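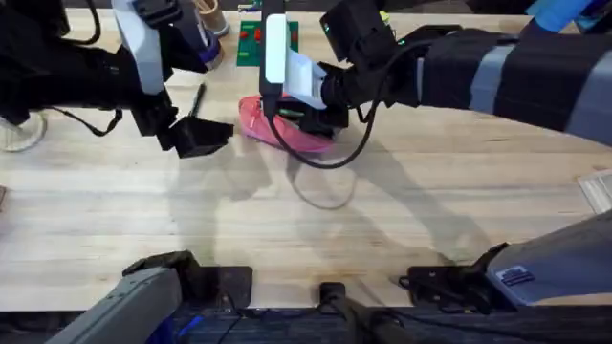
Figure 15.1 Visible grain on a light wooden tabletop.

Chapter 15
Wood Indoors: Grain, Moisture, and Movement

Key terms: grain, growth ring, moisture content, flatsawn, quartersawn, cupping, expansion gap

Adom Frimpong ran a small furniture shop called Relover, where he repaired tables that other people had given up on. Most came in with the same few complaints. A top had split at one end, a drawer stuck in August and rattled in winter, or a board had bent so that a plate rocked on it. In nearly every case the joints had been cut well. The maker had left the wood no room to move.

Wood is made of long, hollow cells that once carried water up the trunk. After a tree is cut and sawn, the cells keep taking in water from the air and giving it back. They swell when the air is damp and shrink when it is dry. The change is very small along the length of a board and much larger across its width. A builder who forgets this will see the results within a year or two.

15.1 Reading the Grain

The word grain has several meanings. It can refer to the direction in which the cells run, to the pattern on the surface, or to the texture of the wood. In this chapter, grain means direction unless we say otherwise, and the pattern on the surface is called figure.

The figure depends on how the log was sawn. A flatsawn board is cut so that the growth rings meet the face at a low angle, and it often shows arches or wide ovals. A quartersawn board is cut so that the rings stand close to upright, and it shows straighter, narrower lines. Quartersawn boards move less across their width and are less likely to cup. They also cost more, as the log takes longer to saw and more of it is wasted.

15.2 Moisture Content

Moisture content is the weight of the water in a piece of wood compared with the weight of the same piece when fully dry. Suppose a block weighs 119 grams when it arrives and 100 grams after drying in an oven. It held 19 grams of water, so its moisture content was 19 percent. That is too damp for most indoor work in a heated house.

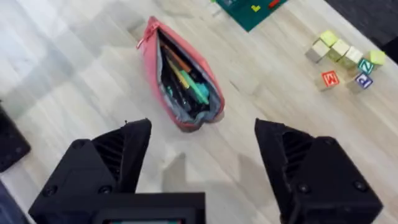 Figure 15.2 Floor planks in a pale gray-beige tone.

15.3 Floors

A floor has the same problem as a tabletop, spread over a whole room. If each board in a wide room swells a little, the total can be enough to lift the floor in the middle. Installers leave an expansion gap along the walls and cover it with baseboard or molding. Solid boards should also be stored in the house before they are laid, until their moisture content is close to that of the subfloor.

Before You Read On

Find a wooden door in your home that sticks for part of the year. Note which edge rubs and which way the grain runs along that edge. Keep your notes for the exercise in Section 15.4.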